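Kapitel 3
Lagern und Ordnen im Kleinbetrieb

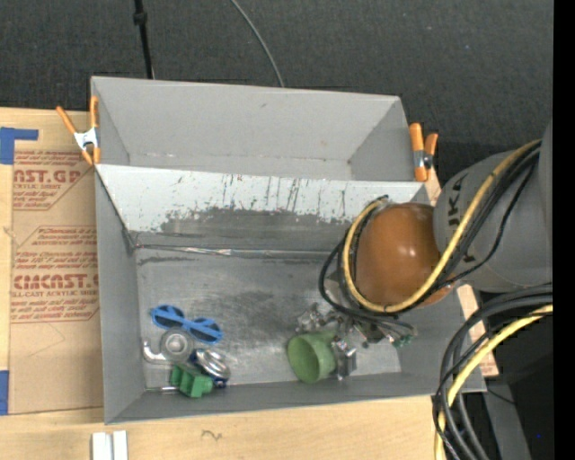 3.1 Worum es in diesem Kapitel geht

Jeder Betrieb, der Material verarbeitet, muss es auch aufbewahren. Lagerhaltung umfasst alle Entscheidungen darüber, welche Güter in welcher Menge an welchem Ort liegen und wie sie dorthin und wieder weg gelangen. In großen Unternehmen gibt es dafür eigene Abteilungen. Im Kleinbetrieb erledigt das oft dieselbe Person, die auch bestellt und Rechnungen prüft.

Im vorigen Kapitel wurde der Einkauf behandelt. Nun folgt der Weg der Ware vom Eingang bis zur Entnahme. Nach der Bearbeitung des Kapitels können Sie

- die Aufgaben eines Lagers nennen,
- feste und freie Lagerplatzordnung unterscheiden,
- den Meldebestand berechnen,
- eine Inventurliste für Kleinteile anlegen.

3.2 Einstiegsfall: Die Werkstatt Schnyder

Die Werkstatt Schnyder in Funden repariert Beschläge und Schlösser. Şükran Uçar leitet das Lager, Vasco Frade arbeitet an der Werkbank. Im Lager sind 1012 verschiedene Artikel erfasst, die meisten davon Kleinteile wie Schrauben, Federn und Stifte.

Im Juni fehlt bei einem Auftrag eine bestimmte Feder. Laut Liste müssten noch 42 Stück vorhanden sein. Frade findet im zugehörigen Fach nur zwei. Die Nachlieferung durch den Händler Rikero dauert drei Arbeitstage, der Auftrag bleibt so lange liegen. Später tauchen die übrigen Federn in einem Fach für ähnliche Teile auf. Sie waren nach einer Rückgabe falsch eingeräumt worden.

Der Fall zeigt zwei verschiedene Probleme. Der Gesamtbestand stimmte, aber der Lagerplatz war falsch. Außerdem wurde die Entnahme nicht am Fach geprüft, sodass der Fehler erst auffiel, als das Teil gebraucht wurde.

3.3 Grundbegriffe

Lagerplatz: der Ort, an dem ein Artikel aufbewahrt wird. Er kann ein Regal, ein Fach oder ein Teil eines Behälters sein und erhält eine eindeutige Bezeichnung.

Feste Lagerplatzordnung: Jeder Artikel hat seinen dauerhaften Platz. Die Mitarbeitenden finden sich schnell zurecht, doch bei geringem Bestand bleibt Fläche ungenutzt.

Freie Lagerplatzordnung: Neue Ware kommt auf den nächsten freien Platz. Die Fläche wird besser genutzt, dafür muss jede Einlagerung sofort erfasst werden.

Sollbestand und Istbestand: Der Sollbestand ergibt sich aus den Aufzeichnungen, der Istbestand aus der körperlichen Aufnahme. Weichen beide voneinander ab, spricht man von einer Inventurdifferenz.

Meldebestand: die Menge, bei deren Erreichen nachbestellt wird. Er setzt sich aus dem Verbrauch während der Lieferzeit und dem Mindestbestand zusammen. Die Berechnung folgt in Abschnitt 3.4.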